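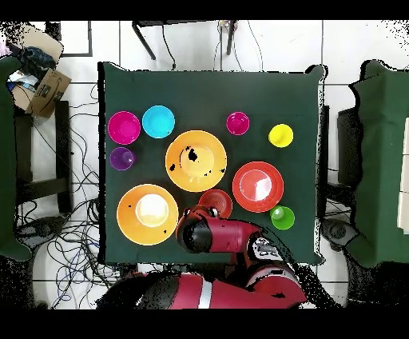

# About us

Hello! I'm Kausar Khattak, and I look after the robot arms at Tandville. There are six of us here, and most of what we do is set up small tabletop cells for people who want an arm on a bench but don't want to become full-time mechanics to keep it going. We get the cell running, we look after it, and when it starts missing things we come and find out why.

I started out repairing sewing machines, which is better training than it sounds (backlash is backlash). Daniyal Virk came over from Hallska, where he did panel wiring for years, and between the two of us we do nearly all the hands-on work. The other four handle software, bookings and the phone.

## How we set up a cell

Our own practice cell is the one we call Prorik, and every new customer cell is set up the same way. We start with the table. It has to stand level and it mustn't rock, so we check it corner to corner before anything gets switched on. Then the cloth goes down. We like a dark green one, pulled flat, with no folds near the base of the arm.

After that it's the boring bit, and I love the boring bit. Daniyal goes round every bolt at the base with a torque wrench and marks each one with a paint pen. I home the joints one at a time, slowly, with a hand near the stop button, and write down where each one settles. If a joint won't come back to the same place three times running, we don't carry on – we go and find out what's loose.

Then out come the dishes. Plastic cups, bowls and plates are brilliant for this. They're light, they're cheap, they come in colours you can tell apart across the room, and a rim is a really honest test of whether a gripper is going where you told it to. A few millimetres out and you'll hear it!
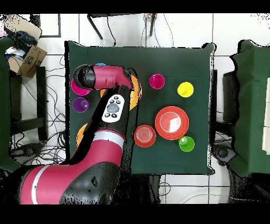
*The arm over the green cloth on our practice table, with the cups, bowl and plates set out.*

## Looking after it

Every cell we install gets a service at 800 hours. We clean and check the gripper, go over the cable runs, redo the homing and look at each joint for play. The paint marks make the bolts easy: if the line's broken, it has moved. We keep a sheet for each machine, on paper, in a plastic sleeve, and it stays with the machine when it changes hands.

Between services there's a short check you can do yourself, and we'll show you how on the day we hand over. Wipe the fingers, run the homing routine, listen for anything new. If it sounds wrong, ring us before you start taking covers off. I don't mind being rung about nothing.

## Repairs

We'll have a go at most small arms, including ones we didn't sell you. The commonest faults we see are tired cables and grippers that have drifted out of line, and both can usually be sorted at your place in a morning. Bigger jobs come back to the workshop. We get our bearings and seals from Chong and keep the usual sizes on the shelf.

So far we have 39 cells in our care, and we're taking on a few more from January. If you'd like to see one being set up, Friday afternoons are best. Ask for me or Daniyal, and come in shoes you don't mind kneeling in.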